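Paid testers wanted: does the Jorkix practice package teach anybody anything?

Posted August 7, 2020 by Albane Bouvier

Skillska sells evening courses to people who want to move into machine operation. We have been offered a license for Jorkix, a package of simulated robot arm exercises that runs in a browser. The sales sheet promises "job-ready handling skills" after 10 hours. I have read a lot of sales sheets. Before we spend students' money on this one, we want people to sit down with it and tell us what they got out of it.

The work is plain tabletop handling: get the gripper over the blue piece, close on it, set it down where the exercise wants it. There is a view from the gripper and a view from across the table, and you will spend most of your time going back and forth between them.

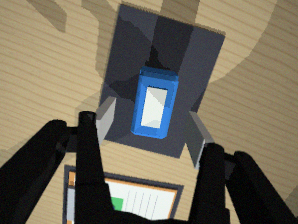

Fanni Dobos tried the trial version in our office and told us she could pass every exercise by the second evening and still wouldn't trust herself near a real arm. She also said the scoring rewarded speed and let sloppy grips through. That is one opinion, and the vendor disagrees with it, so we want more.

What you would do

Complete the full set of exercises at home over two weeks. Keep a short written log, including the parts that bored you. Then come in for one supervised session on the Szewczyk bench arm, where Emiliano Zamudio will give you a similar job with real objects and watch how you do.

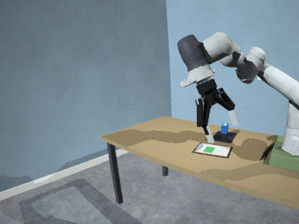

The bench session matters more to us than your scores in the package. If you finish with top marks and then can't line up a grip on the bench, we want that in writing. If the thing works, fine, we will say so too.

Who we are looking for

Adults with no paid experience running robots. You need your own computer and a steady internet connection. Gamers are welcome, but we won't take only gamers - the demo already flatters them. If you have worked for Jorkix or for Sternberg, its reseller, please don't apply.

Pay and places

We have 70 places. Pay is $128 for the whole thing, sent after the bench session whatever your results. Jorkix is not paying for this and won't see the logs before we publish our findings in December.

To apply, write a few lines to Samira Saliba at the Skillska front desk. Tell her which evenings you are free and what kind of computer you have. No résumé, please.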